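Section 3: Setting Up the Himum Standing Steamer

If you came straight here from the unboxing section, you should have the base, the water tank, the two-part pole, the hose with the steam head on the end, the hanger bar and a little bag with a brush, a mitt and two clips. If the bag is missing, look inside the tank. They pack it in there, and I went through all the cardboard twice before I thought to open the lid.

I wrote this guide for the Himum, but I have also put together the older Parero model, and the steps are the same apart from the pole. I'll mention it where it matters.

3.1 Picking a spot

You want a hard, level floor and a wall outlet the cord reaches without stretching. The heater pulls 2,000 watts when it's warming up, so give it its own outlet. No power strips, no extension cords, and try not to run it on the same circuit as a space heater or a toaster oven. My kitchen breaker had opinions about this the first morning!

Leave yourself room to walk around the front. You'll be turning clothes on the hanger and reaching across with the steam head, and it gets old fast if you are wedged behind a door. Keep it away from wallpaper too, and from any wooden furniture you care about. Steam drifts a lot farther than you'd think.

Carpet works if the pile is short. On anything shaggy the base tips, and a tall thing full of hot water is not something you want tipping.

3.2 Putting the pole together

1. Stand the base on the floor with the dial facing you. Don't fill anything yet.

2. Loosen the collar on the base by turning it to the left. Half a turn is plenty.

3. Drop the thicker half of the pole in until you feel it bottom out. There's a flat side on the pole and a flat side in the socket, and they need to meet. If it wobbles, it isn't down all the way.

4. Tighten the collar to the right, by hand. No pliers.

5. Slide the thinner half up from inside, pull it to the height you like and flip the lever closed.

6. Push the hanger bar onto the top until it clicks.

Note: on the Parero, the pole is in three pieces and the flip levers face the back. Everything else goes together the same way.

Set the height so the hanger bar is a little above your eyes. I had mine at full stretch for weeks and couldn't work out why my shoulder hurt. A long coat or a dress does need the full height, so you'll be moving it up and down now and then - get used to the lever early.

3.3 Connecting the hose

1. Check the rubber ring inside the hose fitting. It should sit flat all the way around.

2. Line up the arrow on the fitting with the arrow on the base.

3. Push down and turn to the right until it stops.

4. Hang the steam head on its hook at the top of the pole, and look at how the hose falls. It should come down in one long easy curve with no kinks.

Caution: never let the hose sag into a low loop. Water collects in the dip, gurgles for a while and then spits out of the head all at once, hot. If you hear gurgling, lift the head straight up over the pole and hold it there until the noise stops.

3.4 Filling the tank

1. Lift the tank off by its handle and flip it over.

2. Unscrew the cap and fill to the line. I use plain tap water mixed with distilled, half and half. If your water is very soft you can skip the distilled.

3. Screw the cap back on, turn it over above the sink and give it a second to show you any drips.

4. Set it down on the base. You'll hear a glug, and that means the valve has opened.

Please don't add perfume, fabric softener or starch. I know there are videos. The inside of the heater gets sticky, and then your white shirts get tan freckles. If you'd like things to smell nice, mist the closet instead.

3.5 First run

The first steam out of a new machine smells like warm plastic and may carry a bit of factory dust, so don't point it at your clothes.

1. Plug it in and turn the dial to 2.

2. Wait for the light to go steady. On mine this takes less time than filling the coffee maker.

3. Hold the steam head facing away from you, over an old towel, and let it run until the smell is gone.

4. Turn the dial to the highest setting and do it again for a short while.

5. Turn it off, hang up the head and leave the machine alone until the base is cool.

After that you can steam anything you like, within reason (see 3.7 for the list of things to keep it away from).

3.6 Getting clothes ready 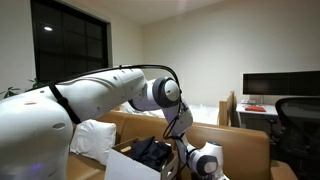
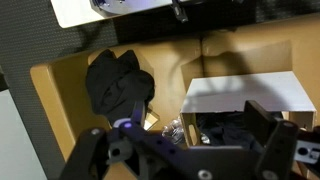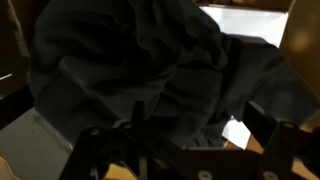
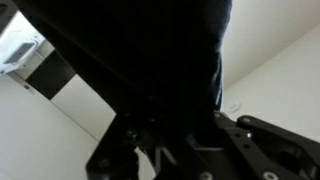
Steam works by relaxing the fabric while its own weight pulls it straight, so the hanging matters more than the steaming does. Sort through your pile before you switch on, heavy things at one end and thin things at the other, and shake each one out as you pick it up. Dark cloth that has been sitting crumpled in a cardboard bin, like the black cloth in the second picture, needs a bit more patience than a shirt that spent the night on a chair. Give something like that a good snap from the shoulders or the waistband, hang it, and let it drop for ten minutes before you go near it with the head. Half of the creases will soften by themselves, and you will use a lot less water on the rest.

Here's the order I follow for most things:

1. Empty the pockets. Tissues, receipts, all of it. Steam glues paper to lining.

2. Go over the front and back with a lint roller. Lint that gets steamed in is much harder to get off, and on black or navy you will see every speck.

3. Button the top button and one in the middle, or close the zipper most of the way.

4. Hang it so the seams fall straight down. Pants go upside down with the clips on the hems, and the heavier waistband does the pulling for you.

5. Start at the top and work down slowly, with the head just touching the cloth. Pull lightly at the bottom hem with your other hand, wearing the mitt.

6. For sleeves, do the outside first, then lift the cuff out to the side and do the underside.

7. Let everything hang until it feels dry before you wear it or put it away. If you put it on damp you'll have new creases at the elbows before you've found your keys.

Dark knits are worth doing inside out. Pressing the head against the right side can leave a faint shine, mostly on cheaper sweatshirts and anything with polyester in it, and there isn't a good way to get rid of it afterward. Heavy cotton can take a much slower pass. I go down once, count to five at the stubborn spots, and come back up with the brush clipped on.

For deep folds that won't budge, steam from the inside. Reach up under the hem with the head, keep your other hand well clear of the outside, and work along the fold a little at a time. It looks ridiculous and it works on nearly everything except linen. Linen wants an iron, and I've stopped arguing with it.

3.7 What to keep it away from

Suede, waxed jackets, anything with glued-on trim, and plastic sequins. Velvet is fine if you don't touch it with the head - stay a hand's width back. Silk is fine from the inside on the lowest setting, but try a hidden spot first and let it dry before you decide. Leather is a no from me, although I've met people who do it.

Caution: never steam clothes while somebody is wearing them. Not even a collar, not even quickly.

3.8 Turning it off and putting it away

1. Turn the dial to off and unplug it.

2. Lift the steam head straight up and hold it for a moment so the water in the hose runs back down.

3. Wait until the base is cool to the touch. Mine needs a good half hour.

4. Take off the tank and pour out what's left.

5. Pull the drain plug at the back of the base, over a bowl. There is always more in there than you expect.

6. Put the plug back in before you forget. I keep mine on the tank handle while the base drains, so that I can't refill without seeing it.

If the closet is low, the pole goes down to its shortest with the hanger bar folded. Wind the hose loosely around it. The Parero hose is stiffer and does better hanging over a hook by itself.

3.9 Descaling

The manual that comes in the box wants this done every month. I do it every other month and haven't had any trouble, but I have easy water. If you see white flakes on dark clothes, do it today.

1. Measure 100 milliliters of Orkton descaler into the cold base through the drain opening, with the machine tipped gently on its side. A funnel helps a lot.

2. Top up with the same amount of water and put the plug in.

3. Rock it from side to side a few times, then let it sit for 19 minutes. (The label gives that odd number, I just set the oven timer.)

4. Drain it into the sink and rinse with plain water until it runs clear.

5. Fill the tank, run the machine over an old towel until the steam has no sour smell, and let it cool.

Don't switch on the heat with descaler inside. If you run out of Orkton, white vinegar will do in a pinch, but you'll need to rinse more and open a window. Write the month on a piece of tape and stick it under the tank. Mine says April.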